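Subject: Re: [cell-upkeep] Pads fraying on hand-held grippers, and table that won't stay put
List: Plallton cell upkeep list

Hi all,

Oh, I'm so glad somebody brought this up! The table station at Drotcombe has been my pet for most of a year now and I've had more fun keeping that one cell in shape than I have with machines ten times its size. The original message is at the bottom for anybody who missed it. I'll take the pads first, then the table, then the cables (you didn't ask about cables but I bet they're part of it).

Pads. Yes, the foam frays. Ours gets that rough, fuzzy look at the edges pretty early, and for a long time I was changing pads the minute I saw a loose fiber. That was a waste of good foam. A fuzzy edge alone doesn't bother the grip at all as long as the face is still flat and the glue line is tight all the way around. What does bother it is a corner lifting. Run a fingernail along the seam between foam and finger, top edge first, and if the nail goes under, swap the pad. We do that check at the start of each shift and write the result on a card that hangs by the station. A set lasts us 50 hours on average, longer if the work is mostly soft stuff like cloth.

Thin stuff is a whole different animal. Rubber bands, sticks, anything you have to pinch right off the wood: the tips drag on the table, the grit gets into the foam, and the bottom edge of the pad goes before the rest does. When we have small-parts work coming up I wipe the table twice and put fresh pads on both grippers so the left and the right start out even. Please do change them in pairs! One new pad facing one old one will close crooked, and then you'll spend an afternoon chasing an alignment problem that was never there.
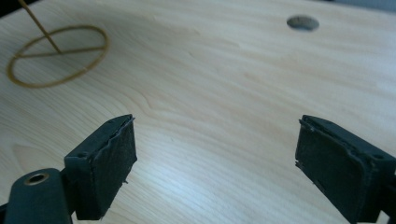 For the glue, we went back and forth. The double-sided tape that came with our Suvomora pad kit holds fine, but it's slow to come off clean. What works for us is warming the finger with a hair dryer on low, peeling from the back edge toward the tip, then rubbing off the leftover gum with your thumb. No scrapers, please. I gouged a finger face that way in my first month and the new pad rocked on the gouge forever after. Press the new pad on, squeeze the gripper shut on a folded paper towel, clamp it lightly and go have lunch. Sixteen minutes would probably do, but lunch is better for everybody.

While you've got it on the bench, check the screws. They creep. I put a dot of paint pen across each screw head and onto the body, and after that it takes one glance to see if anything has turned. Best two minutes I ever spent on this thing. Then open the jaws all the way, close them, and do it again slowly with your ear next to it. Ours opens to 70 mm, and if it comes up short of that there's nearly always foam dust packed down in the slide. A dry paintbrush gets it out. I keep compressed air away from it, it just drives the dust deeper.

Now your table. You said it walks a little toward the operator over the course of a day. Ours did too! We're on carpet with a rail down each side, same as you, and carpet has give in it. Leaning on the front edge with your forearms is enough to move a table a hair at a time. I marked the leg positions with tape, lined everything up against the rails, and now I check with a plain tape measure from rail to table on both sides before anybody picks up a gripper. If the two numbers don't match, nudge it and measure again. Do it from the back corners and then the front ones, since a table can be right in back and twisted in front.

The frame is worth a look at the same time. Put your palm on the crossbar and give it a push. It should feel dead. If there's any wobble, the braces are usually where it's coming from, and a quarter turn on the bolts at the foot of each brace has fixed it every time for me. Tighten one side, then the other, then come back to the first. Going all the way down on one side first will pull the posts out of square, ask me how I know.

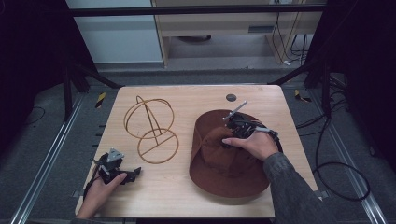 Cables are the part I get the most excited about, sorry. A gripper you hold in your hand has a cable that moves every single time you do, so the place it fails is right where it leaves the body. Leave a loose loop there. A tight cable tugs at the wrist, your operators will fight it without noticing, and a month later the connector is dying. We used to keep everything neat and short with zip ties every few inches and it looked wonderful and we went through 6 cables in one summer. Now the loops are lazy and they lie on the carpet beside the table, and I've replaced one cable since. Keep them clear of where feet go, and look over the bit that crosses the carpet for chair damage.

Big floppy objects are the test for this, by the way. With a hat or a jacket or anything that takes both hands and a lot of reaching, you find out quickly if one cable is shorter than it ought to be. Have someone reach to all four corners of the table with each gripper before you call it done. I like to do it with a hat and a stand, it makes you turn your wrists in ways a block never will.

One question back at you: has anybody tried the closed-cell foam from Sjöberg? I've got a sample sheet in the drawer and I'm itching to cut it up, but I'd love to hear how it takes glue before I do. Happy to send my check card to anybody who wants to copy it. It's one side of one page and you can scribble all over it.

Cheers from Drotcombe,
the table station keeper

----- Original message -----

Hello list,

New here. We took over a two-gripper table cell in July and I have a couple of upkeep questions. The foam pads on the fingers are coming apart at the edges and I can't tell if that's normal or if we're squeezing too hard. How often do you change them?

Also, the table creeps. It's on carpet between two floor rails, and by the end of the day it has moved a little toward whoever is working at it. I don't want to bolt it down if I can help it. Is there a trick?

Thanks for any pointers!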